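Shenoy Hand Demos - FAQ for new demonstrators

Last updated October 27, 2024

Read this before your first shift. Short version, long one comes in November.

Do I need to know robots?
No. You do the task, the software at Vulley does the rest. If you can set a table you can do this.

Handhelds or remote?
Handhelds for tabletop stuff, both hands. Remote (the leader arms) only at the Ukevholm site for now. Don't mix the two in one session, the files end up in different places and we have to sort it by hand.

How fast should I go?
Slower than you think. Normal speed minus a bit. Fast grabs blur and the episode gets tossed.
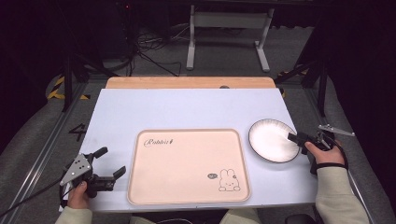 Also keep both grippers where the head camera can see them. If one hand has nothing to do, hold it still over the table, don't drop it in your lap.

Which things do I use?
Whatever the task card says. Trays, plates, cups etc. Put them back a little different each time. Same spot every time = useless data.

I dropped something. Start over?
Depends. Picked it back up cleanly with the gripper, keep going. Used your fingers, hit discard.

How many episodes in a batch?
600 for single object tasks, 1,000 for two-handed. Thats per team, not per person!! You can stop at any number and the next person picks up from there.

Breaks?
Every 2 hours at least. Wrists get sore, more so the first week. Loosen the straps and tell the lead if it doesn't go away.

The tracking light went red
Stop. Put both handhelds down, wait, restart the Plalosier app. Still red, move to another station and leave a note.

Can I wear long sleeves?
Yes, if they stay behind the wrist. No dangly cuffs or bracelets.

Can I watch the robot try it afterwards?
Sometimes. Training takes a while, the first tries are usualy bad. Ask at the desk for the next replay slot.

Question not here?
Use the form on the Shenoy page, we check it mornings.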